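Handling Rules for Two-Arm Bench Work
Unit 4 handout, Votesora training bench

Read this before your first session. The bench rules apply to everyone, including people who only came to watch.

Starting up
Clear the table of anything that is not part of the task. Check that both arms move freely through their full reach and that no cable pulls tight at the elbow or wrist. Leave slack at the wrist, tie the cable to the link, and check the ties again after every 30 runs. Write the run number on the log sheet. The last group stopped at 2183.

Soft packaging
Bags, nets and film are harder than boxes. They fold, they shine, and the cameras lose the edge. Use these limits:
Both grippers may touch the same bag, but only one may pull at a time.
Close slowly on the film. Do not close on the food inside.
Keep the tips at least 12 mm apart when the arms work on the same item.
If fruit shifts toward a gripper, stop and open before you move.

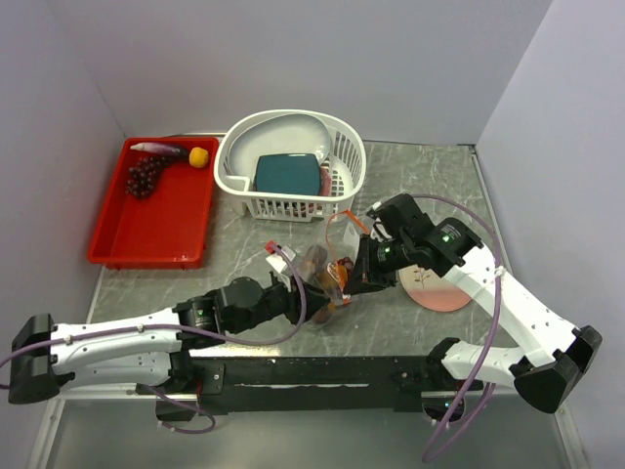
Irja Kinnunen asked whether the one-pull rule could be dropped for light loads, as her group found it slow and had never torn a bag with grapes in it. The rule stays for this unit. A light bag can still drag one arm toward the other, and the time saved is small. Groups that want to test a different limit should write it up first and get it signed.

Stopping
Anyone may press stop. You do not need to explain why before you press it. Keep hands outside the table edge until both arms are still, then log the stop with the run number and one line on what happened.

For next time
Read section 3 of the Gazi bench manual and bring your log sheets. Room 422, same hour.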